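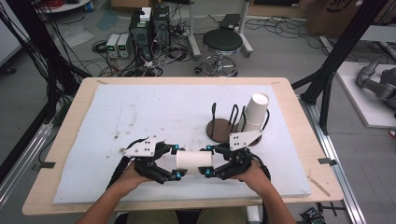
Figure 1. Cup task, two hand-held grippers, operator at the table. The cup is held on its side between the fingertips, just above the foam board.

Handling practice for two-handed demonstrations
Course handout 4, Wovesbridge Automation Short Course
Prepared by Margareta Ene and Ka-ming Poon. Revised Mar 26, 2022.

This handout covers the bench rules for the recording sessions. Read it before your first slot. The marking sheet for the practical is taken from sections 2 to 5, so bring a copy with you.

1. Where the rules come from

Some of what follows is ordinary workshop safety and applies to everyone in the building. The rest is house practice, written down by Radu Cârstea after the February sessions, when two groups recorded the same task and their files could not be used together. One group had moved the board between takes. The other had changed operators halfway through without noting it. Of the 1,452 takes handed in that month, 199 were rejected, and 67 of those were rejected for setup faults that could have been found before recording started.

House practice does not replace the risk assessment. If the two disagree, follow the risk assessment and tell Domnica Vlad.

2. The work surface

The foam board is taped down before anything is placed on it. In Figure 1 there are four short strips of grey tape, one near each side edge and one at each far corner. Press each strip with your thumb at the start of a session and again after a break. Replace any strip that lifts.

Smudges on the board are acceptable. Dents deep enough to tip a cup are not. Do not turn the board over to get a cleaner face partway through a set, as this changes the background for the remaining takes. Finish the set first.

Only task objects go on the board. For the cup task these are the holder and the paper cups. Pens, phones and the session sheet stay off it.

3. The operator

Sit square to the table with both forearms free to move. Sleeves should be rolled up or close fitting. Take off watches, rings and bracelets.

Hold both grippers before the take begins and do not put either one down until it has ended. A take in which a bare hand touches a task object is marked as a fault, even if the task was completed. Do not delete it. Mark it and carry on.

Keep the plates on top of the grippers clear of each other and of the holder. When you work close to the holder, one plate can easily come over its base. Slow down at that point. If a plate knocks the holder, stop, reset and mark the take.

Light objects need light pressure. A paper cup should keep its shape between the fingertips. Discard any cup with a crease in the wall.

4. Cables and the floor

More points are lost here than anywhere else. Loose cables on the floor behind the table are common in our bays and are still a trip hazard. Before you sit down:

Walk in and out of the bay once by the route you will use.
Move any cable that crosses that route, or cover it.
Check that no cable can be caught by the wheels of a stool.
Look under and beside the table for bare circuit boards. Do not put your feet near one, and do not move one that is connected without asking.

Bench power supplies may be read by students. They may be adjusted only by the person named on the session sheet. If a reading has changed since the start of the session, write down both values and stop.

Nobody enters the reach of a robot arm while its drives are enabled. This applies during hand-held work too.

5. The session sheet

Fill it in as you go. It needs the operator's name, the task name, the number of the first and last take, all marked faults and any change to the setup. "As before" is not an entry. A change of operator starts a new sheet.

Sheets go in the Jirnine tray by the door. Janaína Fagundes collects them at the end of each session and will return incomplete ones.

6. Before the next class

Read section 4 again and write half a page on one cable hazard in Figure 1. Say what you would change, and who you would need to ask first.

Questions about this handout: Margareta Ene, Anghel Building, Wovesbridge | © 2022 Wovesbridge Automation Short Course | Back to top

This site uses cookies to remember your settings. Accept | Manage cookies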